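Renting a pair of arms: a talk with Amparo Tamayo of Pitbridge

31 January 2023

Pitbridge rents out two-arm robot kits to small companies that want to try automation before buying any. The kit is called Cusi. It comes with two arms, a gripper for each, a laptop with the control software, and a technician for the first two days. We spoke with Amparo Tamayo, who runs the rental side, and with Eliécer Huanca, who sets the kits up at customer sites.

Tamayo said most of the calls she gets are from people who have already looked at a full production cell and been scared off by the quote. "They have one job in mind. Somebody stands there pouring samples, or moving bottles from one side of a bench to the other, and they want to know if a machine could take that over. They don't want to sign for five years to find out."

The rental is $1,958 a week, with a minimum of two weeks. Shipping is extra. Tamayo said the price has not changed since October and she does not plan to change it before summer.

Asked what customers usually get wrong, Huanca said it was the choice of test objects. "They put out a block of foam and the arm picks it up and everyone claps. Then they bring in what they really work with and it's a different day. Clear plastic, ribbed cups, glass. I ask for the real things on the first morning, or close to it."

He also asks for a table with some clutter on it. A fork lying next to a bottle changes how the fingers can come in, he said, and the customer ought to see that early.

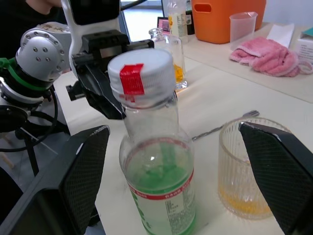 What the fingers can hold

The gripper pads on the Cusi are black and textured. Huanca said they are good on plastic bottles and acceptable on glass, and that he would not promise anything with thin disposable cups. "You can teach it to go easy. It takes time. If your whole process is thin cups, I'll tell you on the phone to look at something else."

Training is done by demonstration. An operator guides the arms through the task, the software stores the run, and after enough runs the arms try it without help. Huanca's rule is 40 good runs before the first attempt. Tromura, a drinks lab that rented a kit last year, wanted to stop at 14. He let them try it, and they went back and did the rest.

Tamayo said reach is the other question that comes up. With two tables pushed together, the near one is the work area and the back one is for parking things. She tells customers to keep the items in use on the near table and to mark their spots with tape if the task allows it.

"Square bottles are easier than people expect," Huanca said. "You have flat sides to close on. The stopper is the hard part, and I usually leave it for the second week."
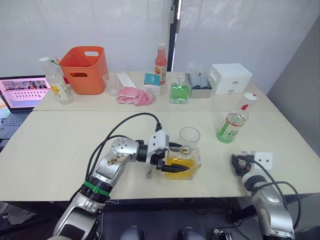
Gimwood would have liked a third week at a lower rate, and said that the two-week minimum was enough to learn the software but left little time for the task itself. Tamayo said she had heard the same from other renters and is working on a four-week price.

Support after the technician leaves is by phone and remote login. Calls are answered on working days, and Tamayo said the average wait last quarter was 32 minutes. Spare finger pads are in the case. Customers can change them on their own with a hex key.

Neither of them would say how many renters go on to buy. Tamayo did say that some send the kit back and keep doing the work by hand, and that she counts those as fair results. "They paid for two weeks and got an answer."

Bookings for the spring are open now. Pitbridge asks for a short video of the task and a list of the containers used before it confirms a date.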